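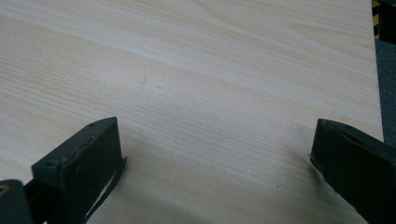

Claramix Simanjuntak
Contributing Editor, Surfaces and Fittings

The grain on a pale laminate tabletop is a print. A decor paper carries the pattern, a resin-soaked overlay protects it, and a substrate below gives it stiffness. On a light beige sheet with tan and grayish streaks, the printing has to do most of the work, as there is little color to hide behind.

Two features separate a good decor from a poor one. The first is variation across the sheet. Long, gently wavy bands should tighten in one area and open into a broad swirl or a faint cathedral arch in another, the way they do in sawn boards. The second is repeat length. A short repeat puts the same arch in view twice on one table, and the eye finds it quickly. When ordering several tops for one room, ask the supplier where in the repeat each one will be cut.

Sheen is the next decision. Matte-to-satin suits most work tables. It spreads light into a soft brightness instead of a hard reflection, although the tone still shifts with position, and a section in shade reads grayer than the rest. Samples should be viewed flat, at table height, in the room where the top will be used. A chip held up to a window tells the buyer very little.

The Ostard workshop in Vasutstead replaced its bench tops in August and specified a pale decor throughout. The choice was practical. Small dark parts show up against cream, and so does dirt -- the benches are wiped down every Wednesday at the end of the shift. Against a dark gray floor, a light top also gives a clear edge, useful to anyone walking past with a load.

Edges fail before faces do. Most damage starts where the banding meets the sheet and water gets under the glue line. Run a fingernail along the joint. If it catches, reseal it before the core swells.

For cleaning, use a damp cloth and mild detergent, then dry the surface. Scouring pads polish a matte finish into shiny patches, and these cannot be reversed. Ostard keeps 3 spare tops flat on a rack, wrapped, with the decor code written on the underside of each.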